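Grarkevus Handheld Grippers: Diagnosing and Fixing Uneven Finger Closure

Maintained by Mererid Kemeys. Last revised 2025-08-10.

Applies to: all handheld units with the yellow two-finger head, running Clivo 4 or later on the logging side.

Symptoms

The fault shows up in one or more of the following ways.

The fingers meet at the tips but leave a wedge-shaped gap at the root, or the reverse.

One finger moves before the other when the trigger is squeezed slowly.

Thin fabric slides out of the grip when lifted, while thicker items such as towels hold normally.

The width trace in Clivo does not return to its zero line after release, or returns to a different value each time.

If the fingers do not move at all, stop here and use the jammed trigger page. If the width trace is missing altogether, check the cable before anything else.

Background

We first logged the fault in June, when Irfan Saragih noticed that a batch of garment folding recordings had a width offset that grew through the session. The operators had compensated by squeezing harder, which made the recordings look acceptable on a quick review. Replayed on the arm, the same trajectories closed short and dropped the garment at the lift. Six units were pulled and opened. Four had a loose clamp screw on the left carriage and the other two had lint packed into the rail behind the fingers.

The two causes look alike from outside. Do the lint check first, as it needs no tools beyond a brush.

Safety

The return spring is under load whenever the head is assembled. With the front cover off, the carriages can snap together with enough force to break a fingernail or pinch skin. Fit the red spacer block before loosening any screw on the head. Selma Delić's pinch injury happened with the cover off and the spacer still in the toolbox.

Unplug the data cable at the host end before opening the unit. Do not pull it from the gripper side, as the strain relief is glued.

You will need

Spacer block (red, in the lid of the service case)
2 mm hex driver
Soft brush, dry
Steel rule or feeler gauge
Thread locker, low strength
A flat cotton garment for the grip test

Step 1. Record the fault before touching anything

Connect the unit and open the width page in Clivo. Squeeze fully and release slowly 3 times. Save the trace under the unit number. Without this trace there is no way to tell later whether the repair changed anything, and the unit will be sent back to you.

Note the zero value after each release. A healthy unit repeats to within the thickness of the trace line. A unit with a loose clamp drifts in one direction. A unit with lint in the rail tends to jump between values.

Step 2. Clear the rail

Unplug the unit. Open the fingers and fit the spacer. Hold the head with the fingers pointing down and brush along the rail from the centre outward. Turn the unit over and repeat from the other side. Do not use compressed air. It drives fibre into the bearing seats, and we have scrapped one head that way.

Remove the spacer and move the fingers by hand. If they now travel evenly, go to Step 5. If not, continue.

Step 3. Check the carriage clamps

Refit the spacer and take off the front cover. Each carriage is held to its belt by one clamp screw. Try each with the hex driver, using finger pressure only. A screw that turns at all is loose.

Check the belt under the clamp for a polished patch or missing teeth. A polished patch can be left alone. If teeth are missing, tag the unit and pass it to Darmawan Oei for a belt change. Do not re-clamp a damaged belt a few teeth along. It shifts the centre line and the unit will pass the width test while still closing off centre.

Step 4. Re-seat and lock

1. Back out the loose screw fully and wipe the thread.
2. Slide the carriage until it sits against the spacer. Both carriages must touch it.
3. Put one small drop of thread locker on the screw, refit it and tighten until snug.
4. Measure from each carriage to the centre mark. The two readings should agree.
5. Refit the cover, remove the spacer, and leave the unit for 900 seconds before loading it. The locker is not at full strength by then, but it will hold for the tests below.

Step 5. Re-zero

Plug in the data cable. In Clivo, choose Zero and leave the trigger alone until the value settles. Repeat the slow squeeze from Step 1 and lay the new trace over the old one. If the zero still drifts, the encoder magnet may have moved. This is a bench repair.

Step 6. Grip test on fabric

The width test alone does not prove the repair. Earlier units passed it and still dropped shirts, because air between the fingers tells you nothing about pressure along their length. Test on a garment lying on a soft surface such as a bed. A hard table pushes back against the tips and hides a small misalignment.

Approach low, with the fingers parallel and nearly closed, and take the fabric at a fold or hem. Striped material is useful, as any twist in the grip shows up in the stripes. Look straight down the gap between the fingers before you squeeze. The gap should be the same width from root to tip.
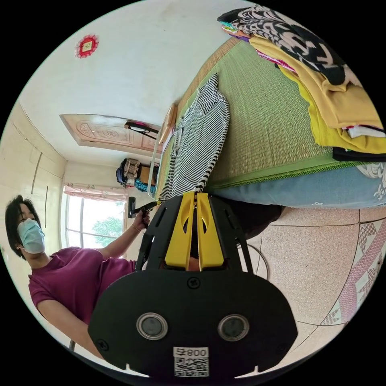 Unit at a striped garment on the bed, seen from behind. Check the narrow gap between the two yellow fingers.

Lift the garment by around a hand's width, hold it, then lower it. Repeat at the sleeve and at the hem. The repair passes if there is no slip in any lift. If the fabric slips on one side only, go back to Step 3 and check the clamp on that side.

Keep the cable clear of the bed edge during the test. A snagged cable tugs the head sideways and gives a false fail.

Step 7. Close the job

Attach both traces to the unit's record in Menon, with the cause (lint, clamp, belt or magnet) and your initials. Set the status to Released only after the fabric test. Units that pass the width test but have not been fabric tested stay at Held.

Recordings made with the faulty unit also need attention. Look back through the Step 1 zero values and the session start values until you find the last session with a correct zero, then flag everything after it. Junaid Bhutto can apply a constant offset correction to sessions where the zero was stable. Sessions with drift are to be excluded from training. Do not try to correct them by hand.

Common mistakes

Zeroing with the spacer still fitted. The unit reports a negative width on the first full squeeze. Remove the spacer and zero again.

Overtightening the clamp. The screw goes into plastic and strips easily. A stripped carriage has to be replaced along with its finger.

Swapping the fingers left for right during reassembly. They fit either way but wear to match their own side.

Testing with a towel. Almost any gripper will hold a towel.

Parts

Clamp screws and belts are in the Wamden cabinet, second drawer. Reorder when fewer than four screws are left in the bag.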